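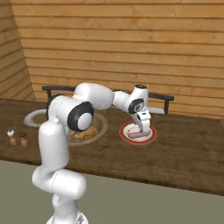
Section 4: Working out what to buy, and in what order

If you came straight here from the download page, go back and do Section 3 first, at least as far as getting the dining table layout to load. Everything below assumes you have the simulator running and can move the arm with the sliders. You don't need to be good at it. I wasn't when I wrote my first shopping list, and you'll be able to tell from the mistakes I own up to further down.

This section is the money part. I've set up three table-serving cells now, one at Irness and two at Felidham, and the first went badly over budget because I bought the arm before I'd worked out where it would stand. So now I plan the whole thing on screen, write the list, sit on it for a bit, and only then call anybody. Planning in the simulator costs you an evening or two. Sending an arm back costs a lot more, and you have to find the box.

4.1 Before you open the budget sheet

You'll want these handy:

A tape measure.
The real size of your table, including its height and how thick the top is.
The plates you really use, or at least one of each kind.
A kitchen scale.
The budget sheet (it's the file called Castillo planner, in the same folder as the layouts).

Note: Castillo is just what we called the planning sheet. It doesn't connect to the simulator and nothing you type in it will move the arm. I get asked this a lot.

4.2 Finding out how much reach you need

1. Load the dining table layout and change the table to your own measurements. Do length and width first, then height. If you change the height first the plates sometimes end up sunk into the wood and you have to reset them.

2. Put the robot base on the floor where you think it'll go. In my layout it stands at the front, on the long side of the table, with the wall behind the table on the far side. That leaves the arm to go up past the front edge and come down on the food from above.

3. Move the gripper to the plate you'll use most. In the layout that's the one with the red rim and the sausage-shaped piece on it. Bring the fingertips down over the food and stop there.

4. Look at the elbow. If the arm is nearly straight, you're at the end of its reach and you need a longer arm or a closer base. A nice bend that goes up and over is what you're hoping for.

5. Now do the same for the farthest thing you want it to pick up. Be picky about this! In the supplied layout the salt and pepper shakers are way off at the left end of the table, and I spent ages pricing a longer arm so it could get to them. Then I asked myself who was going to want the robot to pass the salt. I crossed them off and went back to the shorter arm.

6. Write the distance from the base to the farthest item into the sheet, in the box marked Reach, and add 100 mm.

Caution: Don't skip the extra 100 mm. Tables get bumped, chairs get pushed in, and whoever mops the floor will move things. At Irness I had no slack at all and ended up putting tape marks on the floor for the table legs.

4.3 Chairs, walls and other things that get in the way

1. Put your chairs in. People leave them out to keep the view tidy, and then the forearm passes right over a chair back in real life. Check the height of the back against the lowest point of the forearm.

2. Check the gap behind the table. If the table is pushed close to a wall, as mine is in the layout, swing the gripper to the rear plates and see how near the wrist gets to the boards. I like 200 mm of clear air there. You can live with less if you slow the arm down.

3. Turn the view and look from the side where a person would sit. From the front, the big elbow joint can hide half a plate, and you'll think you have more room than you do.

Note: That last one matters for your camera budget too. If the arm blocks your own view of a plate, it will block a camera mounted in the same spot. Put in a line for a second camera mount now, even if you leave the price blank.

4.4 Picking the gripper

The layout comes with a plain two-finger hand, and for most of us that's the right place to start. Before you pay for anything fancier:

1. Weigh the heaviest food item you plan to move. Weigh it again on its plate if you're planning to move plates.

2. Measure the narrowest and widest items. A sausage and a piece of bread ask very different things of a gripper. The opening has to clear the widest one with some room to spare.

3. Decide now whether it's moving food or plates. I tried to do both with one set of fingers. Save yourself the trouble and pick one for the first year.

4. If it's food, call the supplier and ask about food-safe fingertips. Ask for the price of spares while you're on the phone. I put two spare sets in every budget.

Caution: The simulator doesn't know that food is squishy unless you tell it. A pick that works on screen tells you the arm can get there and the fingers can close. It tells you nothing about the state of the sausage afterward.

4.5 Filling in the money

Okay, sheet open. Work down it in this order:

1. Arm. Use the written quote and ignore the web price. Ask if the controller is included. With Bresiment it was, but the cable wasn't, and I found that out on a Wednesday with the arm already bolted down.

2. Base or pedestal. Get the height from your layout. I allow 2000 for this line including the floor fixings, and it came in at almost exactly that both times at Felidham.

3. Gripper, plus fingertips and spares.

4. Cameras, mounts, cables. Cables always cost more than I think they will.

5. Safety gear. Leave this line in even if you've been told the arm is safe to work beside. You'll still need a proper risk assessment for your own room, done by someone qualified, and that has a price.

6. Your own time. I leave it off and then I regret it. Put in hours, even if nobody is paying you for them.

7. Contingency. The sheet defaults to 30 percent. You can change it, and everybody does, and I'd like you to leave it alone for your first cell.

4.6 What to order first

Order the fixed stuff first: pedestal, floor fixings, power. Then the arm. Leave the gripper until the arm has a delivery date, so you can change your mind about the fingers. Cameras can wait until the arm is standing up and you can hold a cheap one in place by hand (with the power off, please) to see what it sees.

If your lead times are long, put the orders in by July. The first Irness order went in later than that and sat there until the new year.

Save the layout under a new name before you go on to Section 5, as the calibration steps will overwrite the base position.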